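# Nernum Rooms – open-plan interiors

Nernum Rooms is a set of short recordings made inside large shared rooms: halls, studios, open offices, and the corridors which join them. This card tells what is in the set and how the folders are arranged. Please read it before you download, because the full set is big.

## What is inside

The set has 1058 recordings from 13 rooms. Each room has its own folder, and each folder has a small text file `room.txt` with these fields:

- `floor` – the look of the floor, for example wood-look, carpet, or tile
- `ceiling` – color, and if ducts are visible
- `lights` – kind of lamps, and if they were switched on
- `partitions` – glass, frosted glass, curtain, or none
- `people` – yes or no

We wrote "wood-look" for every floor that looks like wood. We did not check the material, so please do not use this field as a building survey.

## Folders

`merrick/` contains the smaller rooms, with 200 recordings. `flirneck/` contains the large rooms, with 350 recordings. All the others are in `jistia/`, and this part is still not fully labeled. The labels in `merrick/` were written by Priya Iwasaki and those in `flirneck/` by Roswitha Lüthi. They use the same words, but Roswitha is more strict with `partitions`: if a door in the glass stands open, she writes `frosted glass, open`.

## Notes on labeling

Lights are labeled by kind and not by brightness. A fluorescent lamp near the view and the same lamp at the far wall get the same label. Sprinklers and sensors are put together as `small fixtures`, as it is often difficult to say which is which from the floor.

Reflections of lamps in glass are not labeled as lamps. In the first version we made this mistake many times – it is corrected from version 2024-04-17 on.

A person is labeled also when only an arm or a hand is visible.
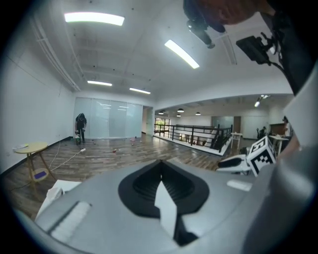 *Reading time: 3 min*

Rooms with a white ceiling and a frosted glass partition, as in this view, are the most difficult for the `partitions` field. The panels are tall and translucent, and the ceiling lights show only faintly in them. An open doorway beside the glass is labeled separately, with `doorway: open`.

## Known problems

- In `jistia/` the field `ceiling` is empty for two rooms.
- Ducts and long lamps are sometimes confused when both are white. We plan to correct this in May.

If you find a wrong label, please send us the folder name and the field.

Contact: Nernum Rooms, Priya Iwasaki and Roswitha Lüthi | © 2024 Nernum | Back to top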